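The Lotberg Account

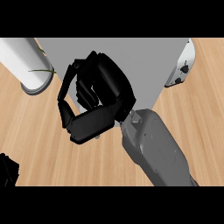
Lộc Tiêu had told her on the phone that the money was real, that he'd seen a man in Plendov get his, and that she was a fool if she let the deadline go by. He said it twice, and then he said he had to go because his soup was boiling over.

Marta put the letter back on the kitchen counter and read it again standing up.

It came from a firm called Tkachuk. According to Tkachuk, her late uncle had kept an account at the old Lotberg savings bank, and the account had sat there untouched through two changes of owner and one change of name. It now held $3,000. To release it, the firm needed her signature, a copy of her driver's license and a search fee of $619.

"Why don't they take the fee out of the money?" she had asked.

Lộc hadn't known. He thought it might be a tax thing.

People always thought it might be a tax thing.

She had met her uncle Eko three times. At the first he was asleep. At the second, a wedding, he borrowed twenty dollars from her father and danced with the priest's sister. The third was in a hospital in April, when he took her hand and called her by her mother's name, and she let him. She couldn't picture that man walking into a bank to leave something there. She could picture him walking in to get warm.

Still, the letter had his middle name right. It had the street right, too, the one behind the rail yard in Plendov, which wasn't on any map she'd ever found. She didn't like that. A crook should get a few things wrong.

She called the number at the top. A young woman picked up on the first ring, which Marta also didn't like.

"I'd like to know who found the account," Marta said.

"Our research team."

"And what did they look at?"

"Records."

"What kind?"

There was some typing. It went on longer than any answer could need.

"Bank records," the young woman said. "Ma'am, there are 2 other heirs on file. If they sign before you do, the share goes to them."

Marta had no cousins. Her uncle had never married, or he had never mentioned it, and now that she thought about it those were two different things. She wrote "2 others?" on the back of the envelope and underlined it.

"What are their names?"

"I can't give that out."

"Are they paying $619 too?"

More typing.

She hung up and made coffee, and let it go cold while she went through the drawer where her mother's papers were. There were gas bills, a baptism card, a recipe for plum dumplings with the sugar crossed out. Near the bottom was a snapshot of Eko on a porch with a woman and two small boys – all of them squinting, the boys with his ears. Nothing was written on the back.

The phone rang. It was Lộc, wanting to know if she'd sent it yet.

"That man in Plendov," she said. "Did you see the money, or did he tell you?"

He took a while with that one. She could hear a spoon going around a bowl.

"He bought me lunch," he said.

Marta leaned the snapshot against the sugar jar and asked him what the man's ears looked like.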